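件名: Re: [設備計画ML] 来期の把持データ収集機材の見積りと優先順位
日付: 2月20日
差出人: 森下

設備計画MLの皆様

森下です。Josephさんの件について、見積りが一通り戻ってきたのでまとめて返信します。長くなります。先に決めてほしいことだけ読みたい方は、最後の「確認事項」まで飛ばしてください。

Sreekumar Joseph さんのメール:
> 森下さん、皆様
>
> 来期の機材について、使う側からの希望を送ります。
>
> 1. 手持ちグリッパの増設。今の台数だと、二人が同時に収録している間、ほかの人は待ちになります。予備も入れて全部で11台あると、校正に出している分があっても回せます。
>
> 2. アームの追加。手持ちで集めた軌道を再生して確かめる作業が、今は一台のアームに集中しています。予約表を見てもらえば分かりますが、学習の評価と再生確認がぶつかっています。Ladariのアームなら今の制御プログラムがそのまま使えるので、できれば同じものをもう一台お願いします。
>
> 3. 収録用の棚と机。物を置く高さを変えて収録したいので、仕切りのある棚がもう一つあると助かります。これは中古でもかまいません。
>
> 4. 保存先の容量。去年の10月に増やしたばかりですが、動画の解像度を上げたので、あの時の見込みより早く埋まりそうです。
>
> 優先順位は1、4、2、3のつもりです。2は金額が大きいので、来期に無理なら見送りでも作業は止まりません。1は止まります。
>
> あと、指先の交換部品は本体と別に数えてください。前回は本体の予算から部品を買ったので、年度の終わりに足りなくなりました。
>
> Joseph

順番に行きます。

■1. 手持ちグリッパ

DalinierとKontogiannisの二社に同じ仕様書で見積りを頼みました。仕様書は共有フォルダの「来期機材」の下に置いてあります。

Dalinierは増設分一式で188万円です。本体、取付金具、カメラのマウント、ケーブルまで入っています。指先は標準のものが一組ずつ付きます。納期は発注から八週間です。

Kontogiannisは本体の単価は安いのですが、カメラのマウントが別売りで、しかも今使っているカメラに合う型がまだ出ていません。変換板をこちらで作れば付きますが、カメラの位置が今の機材と変わります。位置が変わると、これまでに集めたデータと混ぜて使うときに補正が要ります。電話で聞いたところ、対応する型の発売時期は未定とのことでした。マウント込みの総額はまだ出せないそうで、比較表のその欄は空けてあります。

私としてはDalinierで進めたいと思っています。Kontogiannisの筐体のほうが少し軽いので、長い時間持つ人にとってはそちらが楽だという意見も聞いています。ただ、重さの差は握りの形でかなり感じ方が変わるので、借りて試せるかどうかを問い合わせ中です。返事が来たらこのMLに流します。

指先の部品ですが、Josephさんの言うとおり別の行にしました。今ある型で続けるのか、新しい型に寄せるのかで金額が変わります。収録する物によって使い分けているという話も聞いているので、一つの型に統一する前提では計算していません。消耗の早さは使う人の感覚でしか分からないので、交換した日を棚の横の紙に書いてもらえると来年の見積りが楽になります。
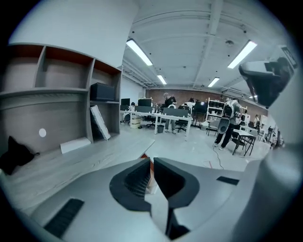
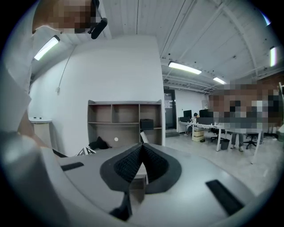 保守のことも書いておきます。Dalinierの見積りには初年度の校正が含まれていて、二年目からは有償です。校正に出すと往復で二週間ほど手元から消えます。全部をまとめて出すと収録が止まるので、半分ずつ出す計画で考えています。この分は来期の予算には入らず、その次の年度から毎年かかります。機材を増やすと毎年の固定費も増えるので、台数を決めるときはそこも見てください。

■2. アームの追加

Ladariの見積りは499万円です。本体と制御箱、非常停止スイッチ、基本の架台まで。設置工事は含みません。現行機と同じ型番で出してもらいましたが、制御箱は新しい版になるとのことです。「今の制御プログラムがそのまま使える」かどうかは、この版の違い次第です。通信の仕様は同じだと担当の方は言っていますが、書面ではまだもらっていません。書面が来るまでは、移行作業に二週間かかる前提で線表を引いてあります。

設置場所の候補は二つ考えました。

(a) 机の列の奥
(b) 棚を動かして空く壁際

(a)は電源が近い代わりに、人が後ろを通ります。安全柵かエリアセンサを付けることになるでしょう。(b)は棚の移動が必要ですが、人の動線からは外せます。柵も短くて済みます。電源は天井側から引くか床に這わせるかになり、床に這わせる案は安全担当から以前に断られているので、天井側で工事業者に見てもらう予定です。工事の見積りは来週出ます。

リースの話も一応しておきます。Ladariは三年のリースに応じるそうです。総額は購入より高くなりますが、来期だけで見れば支払いはかなり小さくなります。ただし、リース中は架台の加工ができません。今のアームは架台に穴を開けてカメラの支柱を立てているので、同じことをするなら購入になります。支柱を床から別に立てるのであればリースでもいけますが、床から立てた支柱は蹴ると動きます。私は購入のほうがよいと思っていますが、強くは言いません。

■3. 棚と机

中古でよいとのことなので、Sodachの中古家具部に在庫を聞きました。仕切りのある棚は色を問わなければすぐ出るそうです。机は天板の奥行きが合うものが今は無く、入荷したら連絡をもらうことにしました。金額は小さいので設備費ではなく備品費で処理します。総額の表には載せていません。

棚の寸法については、収録で使う段の高さを教えてください。仕切りの内寸が小さいと、グリッパを持った手が奥まで入りません。これは現物を見ないと分からないので、一度Sodachの倉庫へ見に行くつもりです。一緒に行ける人がいれば連絡ください。グリッパを一台持って行きます。

■4. 保存先

情報システム側に聞いたところ、増設は四半期ごとに申請できるので、年度の頭に一年分をまとめて買う必要はないそうです。最初の四半期は今の残りで足りると思いますが、計算に使った一日あたりの収録本数が古いので、Josephさんに新しい数字をもらってから出し直します。失敗した試行を全部残すのか、選んで消すのかでも変わります。ここは前から決まっていないところなので、今回決めたいです。私は、最初の一年は全部残す案です。消したものは戻せないので。

圧縮の設定を見直すという案も出ていましたが、学習側の担当から、途中で設定を変えると比較がしにくいと言われました。変えるなら機材の入れ替わりと同じ時期にするのがよいと思います。

■総額

来期の設備費の枠は922万円で、これは確定しています。グリッパの増設とアームの購入を両方入れても枠の中に収まります。残りを設置工事、安全柵かセンサ、指先の部品、保存先の増設で分けることになります。工事費が出ていないので断言はできませんが、(b)の配置なら入ると見ています。(a)でエリアセンサを付けた場合は、センサの機種次第で足りなくなるかもしれません。そのときは保存先の後半分を次の年度に回します。

為替の影響ですが、Ladariの見積りは円建てで有効期限が二か月、Dalinierは外貨建てで有効期限が一か月です。先に発注するならDalinierです。Josephさんの優先順位とも合っています。

発注の流れは次のように考えています。

・グリッパの見積りを確定して稟議を上げる
・並行して工事業者に現場を見てもらう
・Ladariに制御箱の版の違いを書面で出してもらう
・アームの稟議を上げる
・棚は現物確認のあと随時

アームの稟議は役員の承認が要る金額なので、書類を出してから時間がかかります。前回は「なぜもう一台必要か」のところで差し戻されました。今回は予約表の重なりを添付します。予約表に書かずにアームを使っている人は、さかのぼってでかまわないので書いておいてください。書いていない分は、使っていないことになってしまいます。

それから、現場を見てもらう日には収録を半日止めます。日程は業者の都合が分かり次第知らせますが、避けてほしい日があれば先に教えてください。床のケーブルはその日だけ片付けたいので、収録の担当の方は終わったら抜いて巻いておいてもらえると助かります。

■確認事項

(1) グリッパはDalinierで進めてよいか。Kontogiannisの試用を待つべきという方は理由も書いてください。
(2) アームの設置場所は(a)か(b)か。
(3) 失敗した試行のデータを残すかどうか。
(4) 収録で使う棚の段の高さ(Josephさん)。
(5) 一日あたりの収録本数の新しい数字(Josephさん)。

(1)は今月中に返事をもらえれば、今の見積りの期限内に発注できます。ほかは来月の設備会議まででかまいません。(2)について現場で話したい方は、私は午後ならだいたい席にいますので声をかけてください。

比較表は共有フォルダに入れました。数字の間違いを見つけたら、直接書き換えずにコメントでお願いします。前に二人が同時に直して、合計の式が消えたことがあります。

森下

追伸: Dalinierの見積書で、ケーブルの長さが仕様書より短くなっていました。差し替えを頼んであります。金額は変わらないそうです。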